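7 September 2022

Home by seven with sore wrists, which is what I get for a whole day on the remote sticks. We're still on the Prandumine job at Trorkside, teaching the arm to work the little clamps, and we're doing all of it in simulation until Monstead lets us near the proper bench. I drive, it records, I drive again. We have 1,177 good runs saved and the goal is 1,599, so I'll be squeezing triggers in my sleep (I already do, a bit).

Mornings are my best time. My first try after coffee was lovely and smooth, and then I got cocky and drove the next 2 like a shopping cart. Deleted both! I'm learning that if I hesitate, the arm will learn to hesitate, so now I plan the whole move in my head before I touch anything. Lunch was leftover noodles at my desk, and then another 12 before the headset strap started pinching.
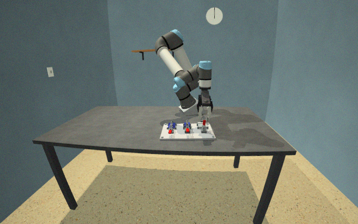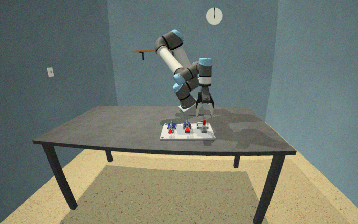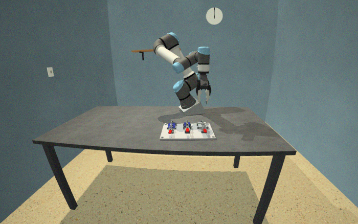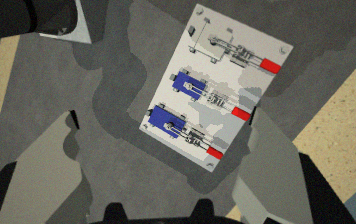

All three clamps on one white board.

What I keep chewing on is whether I'm teaching it the job or just teaching it my habits. I always come in high and pause before going down, and I've done that since April, when I started on the Prothero trainer and was scared of hitting everything. Depth is still my weak spot. From the room view I'd swear I'm lined up over the right-hand clamp, the one with no blue at its station, and then I switch to the close view past the fingers and have to think all over again about which way is forward. So tomorrow I want to try one batch with no pause at all, just a slow steady drop, and see how it feels. Also must remember to bring the wrist brace, and buy cat food on the way home.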